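Recovering wrist pose from the marker cubes

Jerach tracks each hand with a printed cube strapped to the wrist. Each printed face carries fiducial markers, and the tracker turns whatever faces it can see into one cube pose per image. Set this up before you run any retargeting.

1. Load the calibration. Run jerach calib load with the intrinsics for the head camera. Use the full-resolution file. The half-resolution file gives poses at twice the true depth and raises no error.

2. Register the cubes. Left and right use separate marker ID ranges, set in cubes.yaml. If the ranges overlap, the hands swap when they come close together.

3. Detect. Start with window size 26. On polished floors, raise the minimum contrast first, as reflections produce false quads that pass the border test and fail only at decoding.

4. Solve per cube. Pool the corners from all decoded faces and solve once. A single face leaves a flip ambiguity; Jerach keeps both candidates and picks the one nearer the previous pose. Reject anything with a reprojection error above 2 pixels.

5. Fill gaps. Dropouts up to 200 ms are interpolated. Longer ones are marked invalid and should stay that way.

6. Check the offset. The cube-to-wrist transform assumes the mount sits flat on the strap. Yiğit Erdem's script in tools/offset refits it from 600 images with both hands holding a rigid object. 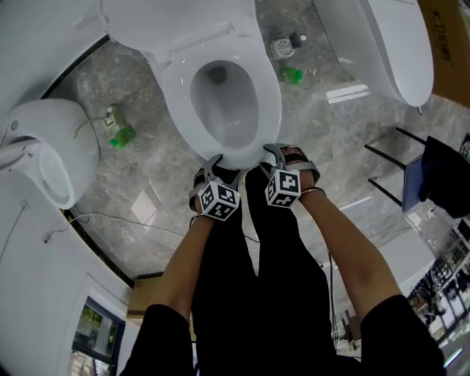

Two-handed hold on the front rim of a toilet seat, one marker cube per hand.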